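Part-Time Pattern Tester and Workroom Helper – Pakura Knitting Yarns, Larnongate

We're a small yarn and pattern business looking for one more pair of careful hands.

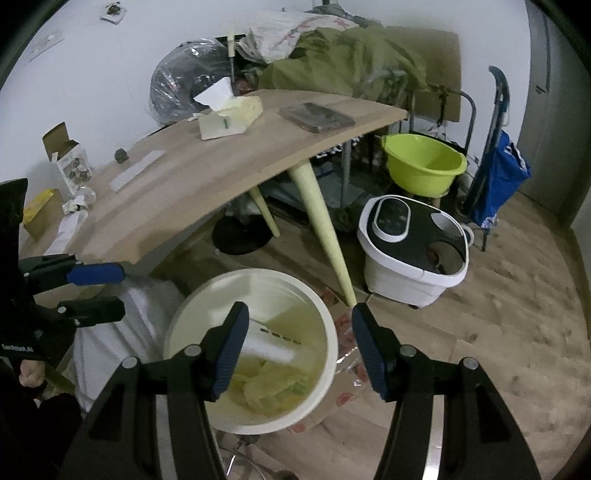 About us

Pakura began as a market table with far too many baskets under it, and over the years it has grown into a proper shop with a workroom behind, a mail order side that keeps us very busy through the cold months, and a pattern range that people seem to love (we still get a thrill when somebody walks in wearing one of our sweaters!). Our yarns are spun for us at the Tranis mill and wound, labeled and packed here in Larnongate.

We are a friendly bunch, fond of tea and easily drawn into long talks about collars. Visitors sometimes come in for a single set of buttons and leave an hour later with a plan for a whole blanket.

The work

You would be with us 2 days a week, with a third day now and then when a new collection is on its way. Most of your time will go to test knitting – working through a draft pattern exactly as written, row by row, and marking every spot where you had to stop and think. We want to hear about the clumsy sentences as well as the wrong stitch counts. Our next big project is the Wako cardigan, which comes in a good many sizes and has a shawl collar that has already been rewritten 4 times, so you will be meeting it early on.

The rest is general workroom help: winding skeins, packing orders, answering emails from knitters who are stuck on a heel or a buttonhole, and keeping the sample rail in order. In October we hold our open weekend, and everyone pitches in for that.

Who we'd love to hear from

You knit well and evenly, you can read both charts and written instructions, and you don't mind ripping back when something has gone wrong. Some crochet would be nice but it isn't needed. You should be comfortable with a simple spreadsheet and able to write a kind, clear email. No formal training is required, and we are very happy to hear from people coming back to work after a long break, or from retired folks who would like some company and a bit of wool in their week.

Pay and practical things

We pay by the hour, including all test knitting time, and you get a generous discount in the shop. The yarn for samples is always supplied. The workroom is on the ground floor and there is parking in the yard. Hours can be arranged around school runs.

How to apply

Please write to Lesia Prokopenko, either by letter to the shop or through the contact page, and tell us a little about yourself and what is on your needles right now. Up to 600 words is plenty – though if you get carried away telling us about a favorite sweater, we will read to the end. Add two or three photos of things you have made, including one of the inside, so we can see your seams. Letters should reach us within 4 weeks of the date of this notice, and we'll reply to every one.

Posted Dec 26, 2021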